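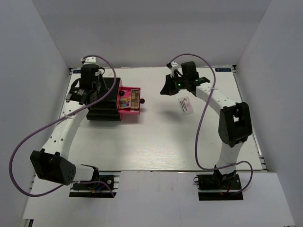

Section 4: Setting up your Zenent home office safe box

We use cookies to remember your language and region. Accept / Manage settings

Before you start

Choose where the box will live before you unpack it. It needs a flat, dry surface with a hand's width of clear space in front so the lid can open fully. A low shelf or the floor of a cupboard works well. Avoid bathrooms, garages and any wall with a radiator on it.

You will need a cross-head screwdriver, a pencil, a drill with a masonry bit if you are fixing to brick or concrete, and the bag of fittings from the carton. The batteries are packed separately.

CAUTION: Do not put the spare key inside the box. If the batteries run down you will need it from the outside.

4.1 Fitting the batteries

1. Open the box with the spare key. The keyhole is under the small round cover beside the keypad. Turn the key clockwise and lift the lid.
2. Slide off the battery cover on the inside of the lid.
3. Fit two AA alkaline batteries, matching the marks in the tray. Do not use rechargeable batteries.
4. Replace the cover. The keypad gives two short beeps.

Note: If there is no beep, take the batteries out, wait a minute and fit them again.

4.2 Setting your code

1. With the lid open, press and hold the reset button next to the hinge until the green light comes on.
2. Enter a new code of four to eight digits.
3. Press the tick key. The light flashes green and goes out.
4. Keep the lid open and try the code. The bolts should draw back.
5. Close the lid only when the code has worked.

If the light shows red, the code was not saved. Go back to step 1.

CAUTION: Three wrong codes in a row will lock the keypad for 200 seconds. Taking the batteries out does not shorten the wait.
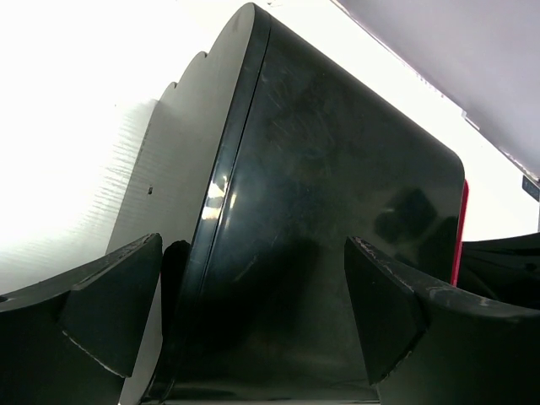

Can I keep the box on a shelf without bolting it down?
It will work in the same way, but a box that is not fixed can be carried off, and many home insurers ask for it to be bolted. Check your policy before you decide.

4.3 Fixing the box down

1. Empty the box and lift out the floor mat.
2. Stand the box in place and mark the fixing holes through the base with a pencil.
3. Move the box away. Check for pipes and cables before drilling.
4. Drill the holes. For brick or concrete, push in the plugs supplied. For a timber shelf, use the wood screws without plugs.
5. Put the box back and tighten the screws by hand.
6. Replace the mat.

Do not use a power driver for the last few turns. It can bend the base and stop the lid from closing squarely.

4.4 Cleaning

Wipe the outside with a soft, slightly damp cloth. Do not spray anything at the keypad. Polish and kitchen cleaners may dull the finish.

Section 4 revised in April. Text by Fereshteh Sharifi, checked by Shahla Jafarzadeh.

Related pages
Section 5: Changing the batteries
Section 6: Lost keys and forgotten codes
Wall fixing kits for older houses
Returning a product to our Wotville depot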